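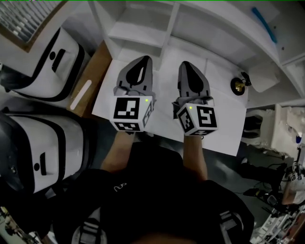
The white work surface at Draswood, from the near side.

Ticket 587
Subject: Labels printing twice, or not at all, after Lumbao update
Site: Draswood
Raised by: Rowena Bautista
Status: Closed
Priority: Medium (raised from Low)

Rowena Bautista, 8:50
Since Lumbao was updated we have a problem with stock labels. When I book an item in and press Print, one of three things happens. I get one label, as I should. Or I get two the same. Or I get none, and the item still shows as "label printed" in the list. I can't see a pattern to it. The printer is the Denard one on the shelf by the stockroom door, connected by network cable. I have turned it off and on, changed the roll and cleaned the head with the pen that came in the box. No change.

The double labels are the bigger worry. Two items with the same number went out on the shelf yesterday and I only caught it when the second one wouldn't scan out.

Stevura Support, 9:35
Thanks for the details. Could you let us have the following:
The Lumbao version number (Help, then Version).
Whether the problem happens from one PC or all of them.
A test page printed from the printer's own menu, with no PC involved.

Please don't reprint missing labels from the list for now. Book them on paper and keep the sheet.

Rowena Bautista, 10:20
Test page is fine, I did five in a row and all came out clean.
It happens from both PCs, the office one and the stockroom one. It seems worse from the office.
The version box opens but the number is blank. It just says Lumbao and then the name of our site.

Stevura Support, 10:45
The blank version number is a known display fault and isn't connected. We can read the version from our end and it is the current one.

Please open Printers on the office PC and tell us how many entries there are for the Denard, and the exact name of each.

Rowena Bautista, 11:10
Two entries. "Denard Stock" and "Denard Stock (Copy 1)". The stockroom PC has the same two. I only remember there being one. Copy 1 is ticked as the default on the office PC and not on the other.

Stevura Support, 11:25
That explains part of it. The update installer adds a printer entry if it can't reach the existing one while it runs. If the printer was asleep or switched off at the time, you end up with two. Lumbao can then send the job to either or both.

Steps to take, on each PC:
1. Close Lumbao fully. Check it isn't still sitting by the clock.
2. Open the queue for each Denard entry and cancel anything waiting.
3. Remove "Denard Stock (Copy 1)".
4. Set "Denard Stock" as default.
5. Restart the PC, open Lumbao, go to Settings, Labels, and pick "Denard Stock" from the list again even if it is already shown.

Rowena Bautista, 1:40
Done on both. On the office PC there were 317 jobs waiting in the Copy 1 queue, which I suppose is where the missing ones went. It took a while to clear. The stockroom queue was empty.

I have booked in a box of fittings since then. No doubles. But two labels out of the box didn't print at all, both from the office PC.

Stevura Support, 2:05
Good progress on the doubles. For the missing ones, please print the network page from the printer menu and read us the address at the top. Then look at the Port tab on the office PC under "Denard Stock" and read us that one too.

Rowena Bautista, 2:30
They don't match. The printer's address ends in 12. The one on the office PC ends in 21. The stockroom PC has 12.

I'd have thought it would never print at all with the wrong number in it, but most of them do come out.

Stevura Support, 2:50
Lumbao looks for the printer by name if the address doesn't answer. It usually finds it, but if the printer has gone to sleep the search times out and the job is dropped. The item is marked as printed before the job leaves the PC, so the list looks right when it isn't. We have passed that last point to the Lumbao developers as a separate fault.

Please change the port on the office PC so that it ends in 12, then leave the printer alone for half an hour and print a single label.

Rowena Bautista, 3:45
Changed. Left it, printed one, came out after a few seconds. Printed more after that, all fine.

What do I do about the items already booked in with a duplicate number? I can't go round the whole store by hand.

Stevura Support, 4:10
We have run the duplicate check on your stock file. It covers 2,932 records. The results are saved under Reports, Exceptions, sorted by shelf. For each pair, keep the number on the item booked in first and use Actions, Renumber on the other. The old label needs to come off - the scanner will still read it if you stick the new one beside it.

For items with no label, use Reprint Single. Don't use Reprint All, as it will send every label in the file.

Rowena Bautista, Saturday, 10:15
Worked through the exceptions report this morning. All renumbered apart from one pair on the top shelf which I need the steps for. No doubles or missing labels since the port was changed. Happy for this to be closed.

Stevura Support
Closed. Cause: duplicate printer entry created during update, and wrong port address on office PC. The "marked as printed" fault stays open under its own ticket and you will get a message when there is a fix. Until then, please leave the printer switched on while updates are running.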